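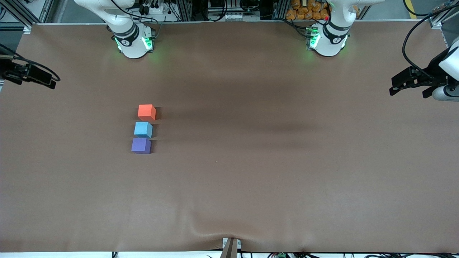 Hala Mahrous remembers colour being the last thing discussed when the Clalside library was rebuilt, and she considers that a mistake the town lived with for 15 years. The grey walls, in her view, kept families away.

Public buildings across the region are now reconsidering their palettes. Flokon, the design office engaged at Clalside, presented 8 schemes in July and was asked to develop 2 of them - a warm red for the entrance hall and a soft violet for the reading rooms. Of the 81 written submissions received, most favoured stronger colour near doorways and stairs, where older visitors rely on contrast.

Edeltraud Janssen, writing for the design office, cautions that paint ages unevenly under northern light. The final programme will be costed before the centre reopens, and samples remain on display in the foyer.

Related
Ristia Hall: neighbours weigh in on the new façade
Grey no more: repainting a school

Home Features Design Archive Subscribe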